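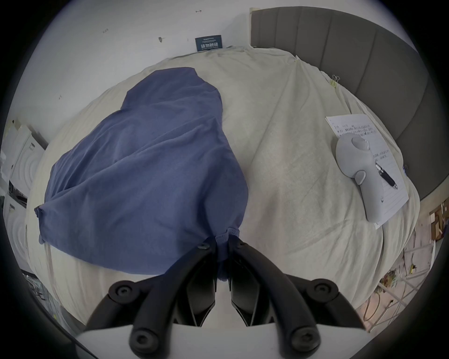
Bedroom, bed with rumpled sheet and blue cloth laid on top.

SILANO HOUSE – FURNISHED LETTINGS
Bedroom and Linen Safety Inspection: Checklist with Comments

Date of inspection: 13 July 2025
Inspected by: Aminu Adebisi
Countersigned by: Sepehr Jalali, Safavi Property Services
Unit reference: 127
Type of inspection: periodic, between tenancies

Results are entered as Satisfactory, Attention or Not Applicable. Items marked Attention must be closed by the managing agent before the next tenancy begins. The comments form part of the record and should be read together with the result.

SECTION A: MEANS OF ESCAPE

A1. Bedroom door opens fully and closes without force.
Result: Satisfactory.

A2. Route from bedroom to front door clear of stored goods.
Result: Attention.
Comment: Two cartons of spare crockery were stored in the hallway. The clear width remained adequate, but the hallway is the only way out of the flat and nothing may be kept there. Cartons to go to the basement store.

A3. Window opens and restrictor is sound.
Result: Satisfactory.
Comment: Restrictor is stiff. Light oil at next visit.

A4. Front door can be opened from inside without a key.
Result: Satisfactory.

SECTION B: FIRE DETECTION

B1. Smoke alarm in hallway sounds on test.
Result: Satisfactory.

B2. Heat alarm in kitchen sounds on test.
Result: Satisfactory.
Comment: The replacement date on the label falls next year. Entered in the Proretell maintenance log.

B3. Carbon monoxide alarm present where required.
Result: Not Applicable. The flat is all-electric.

SECTION C: BED, MATTRESS AND LINEN

C1. Bed stands level and does not move under load.
Result: Satisfactory.
Comment: One fixing bolt was tightened by hand during the inspection.

C2. Mattress carries its permanent fire safety label.
Result: Satisfactory.

C3. Linen sound, with no tears or loose threads.
Result: Attention.
Comment: One pillowcase from the cupboard has a split seam and should be withdrawn. The block holds 200 sets of linen and a full count is not part of this inspection. The housekeeping contractor, Watis, is asked to check seams when linen is returned from the laundry.
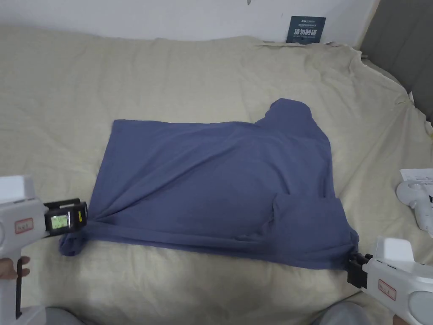 C4. Linen stored away from heaters and lamps.
Result: Attention.
Comment: Folded towels had been placed on top of the hallway heater. They were removed at once. This was also noted at the previous inspection, and the managing agent is asked to remind cleaning staff in writing.

C5. Nothing stored under the bed that could block access or feed a fire.
Result: Satisfactory.

SECTION D: ELECTRICAL

D1. Sockets and switches free from cracks and scorch marks.
Result: Satisfactory.

D2. Extension leads in good order and not linked together.
Result: Attention.
Comment: The lead in the living room is rated at 3000 watts when fully unwound. It had been left coiled behind the sofa. A fixed double socket on that wall would be preferable – a quotation has been requested.

D3. Portable appliances carry a current test label.
Result: Attention.
Comment: The kettle and iron are in date. The toaster has no label and has been taken out of use until tested.

D4. Consumer unit accessible and circuits labelled.
Result: Satisfactory. 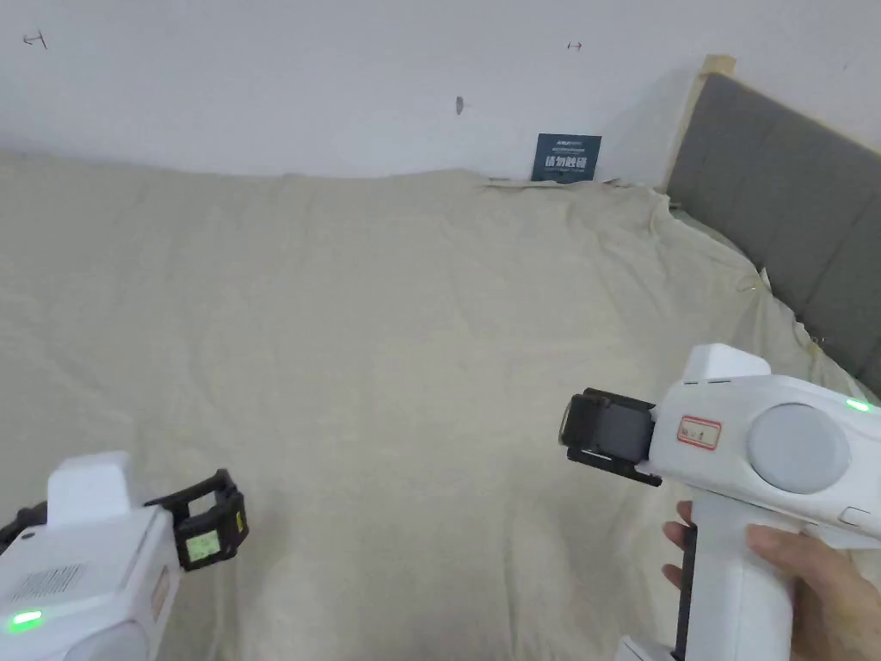 SECTION E: DAMP, VENTILATION AND SURFACES

E1. No visible mould on walls, ceilings or window reveals.
Result: Satisfactory.
Comment: A small patch of old staining remains above the bathroom door. Meter readings taken there were normal.

E2. Extractor fans working.
Result: Satisfactory.
Comment: Bathroom fan runs on for about 3 minutes after the light is switched off. The timer may be set longer if tenants report condensation.

E3. Floor coverings flat and secure.
Result: Attention.
Comment: The metal strip between hallway and kitchen has lifted at one end and is a trip hazard. Refix before occupation.

E4. Blind cords secured out of reach of children.
Result: Satisfactory.

SECTION F: ACTIONS

Hallway cartons: managing agent, immediately.
Split pillowcase and seam checks: Watis, by the end of July.
Reminder on storage of towels: managing agent, by the end of July.
Living room socket: Safavi Property Services, on receipt of quotation.
Toaster: test or replace before occupation.
Threshold strip: refix before occupation.
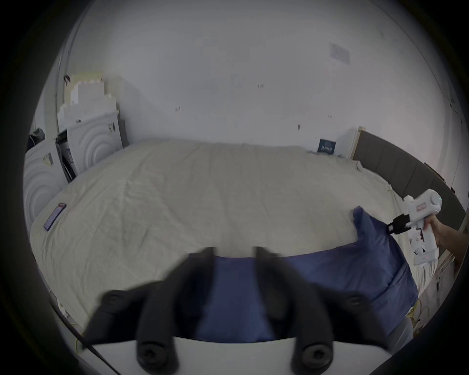
Blue cloth, bedroom (see Section C).

The unit may be offered for letting once the items marked "before occupation" have been closed and the hallway is clear. A copy of this checklist is to be kept in the unit file, with a second copy sent to the owner. Queries on any result should be sent to the inspector in writing, quoting the unit reference.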